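4.3 Clearing and storing the ball set

This section applies to the Flevden ball set when used on a sealed wooden floor. Read section 4.1 (floor condition) before starting.

1. Stop play and bring all loose items to the back edge of the floor. Leave the middle of the floor clear.

2. Set the items out in a single row. Large and small balls may be mixed at this stage. Place the storage bin in the row with its open side up, and keep the towel at one end, folded.

Note: Do not stack balls on the towel. It must be free for step 5.

An acceptable layout has the balls on one side of the bin and the towel on the other, with a gap of open floor between bin and towel.
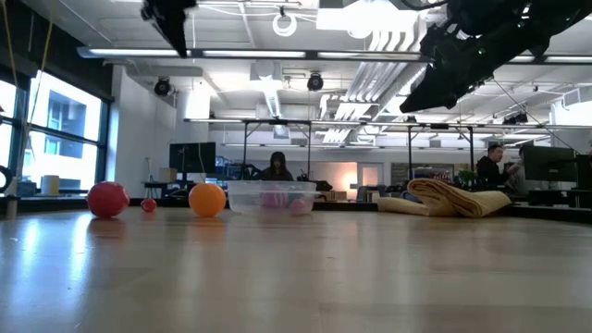
3. Check each ball for cuts, flat spots and grit. Balls with a matt surface hold more dirt than smooth ones and should be checked twice. Put damaged balls aside and enter them on the record sheet (Appendix B).

4. Place the small balls in the bin first. Fill no higher than the underside of the rim. Large balls are stored separately on the rack.

Caution: Do not force a large ball into the bin. The walls will bow and may split at the corners.

5. Unfold the towel and wipe the floor along the length of the planks. Use the towel dry. If a mark remains, refer to 4.5.

6. Refold the towel and place it on the shelf above the rack.

7. Lift the bin with both hands under the base. Do not carry it by the rim.

Caution: A ball left on a glossy floor is a slip hazard. Check under nearby furniture before leaving the area.

Replacement interval: inspect the bin every 24 weeks. Order spare bins under part number 273.

Section revised Wednesday, February 7, 2024. Checked by Kaisu Ahonen.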